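From: Paraschiva Ene
To: munach-list
Subject: Re: [munach] Which speaker for the reading room, and where to put it

Dear Jyoti, dear all,

Thank you for the long message. I answer in parts, so that it is easier to follow. Please excuse my English where it is heavy.

Jyoti Malhotra wrote:

> We have the reading room from May and we still do not have a way to play
> the recordings. The old system at Tostell is too big to carry and it hums.
> I would like something small that stands on the table, in the middle of the
> listeners, so no one sits at the "bad" end. My budget is up to 700 for
> everything, with cables. Paraschiva, you said you use a round one in your
> group. Does it need the wall plug all the time? And is the table itself a
> problem? Ours is long and bare and I am afraid it will ring.
>
> Also, can people who come late hear it from the back wall?
>
> Jyoti

First, the plug. I keep the cable connected during the whole evening. I know that many people prefer to use the battery, but our sessions are long and I do not want to think about it. The connector goes in at the side of the cylinder, so the only rule is that you turn this side away from the readers. If you don't, sooner or later a sleeve or a heavy book will push on it. I lost one cable in this way already, at Matei, and the new one took 4 weeks to arrive.

Second, the shape. Ours is a dark green cylinder and it stands upright. The small signs are on the top, in white, and in the evening the older members cannot read them at all. My solution is simple: one person is responsible for the speaker and the others do not touch it. Before we agreed on this, we had every time a small discussion about how loud it should be, and the reading started late. 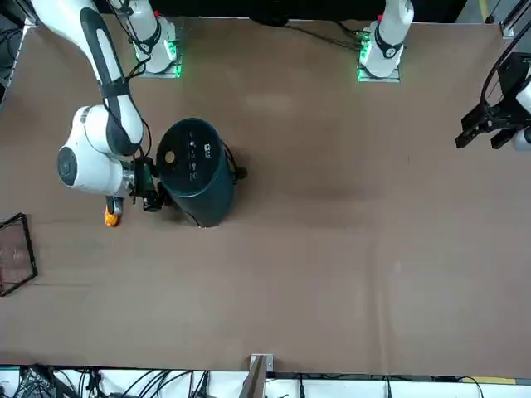 About the bare table you are right to worry, but only a little. On our big brown table the low voices were too thick when the speaker stood near the edge. We moved it more toward the inside and put a piece of felt under it, and for speech it became much better. Please try this before you buy a stand. A tablecloth also helps, but then the cable makes a fold in the cloth and somebody puts a cup exactly on the fold.

For the felt I paid 2 for a small sheet, and it is enough for several pieces. Cut it a bit smaller than the bottom, so that you do not see it.

Third, the back wall. I must say that I am not sure. Our room has 80 chairs when it is full, but for the listening evenings we use only the part close to the table. When I played the Tadosura recordings last winter, I walked to the last row and I could follow the words, but not the breathing and the small pauses, and in these recordings the pauses are important. If your late people are only a few, I would leave free chairs near the door and bring the table closer to them. It is easier to move a table before the evening than to make the sound louder for everybody.

You did not ask about the level of the recordings, but I want to mention it. The files we received are very different from each other. The first ones are quiet, and then comes the choir and everybody jumps. Please listen to the beginning of each file at home and write the level on a paper. I can send you my paper for the Tadosura files, if you can read my handwriting.

With your budget you will have money left. I would spend it on a second cable, a long one, and on some flat tape for the floor between the table and the wall. Do not take the shiny tape, it leaves glue on the wood.

One question from me: who has the key for the cupboard at Tostell? I think my box with the adapters is still there, on the lower shelf, together with the printed programs. If you go there in the morning, could you look for me? It is a gray box without a lid.

With kind regards,
Paraschiva

--
munach-list: to leave the list, write to the list owner with the word "leave" in the subject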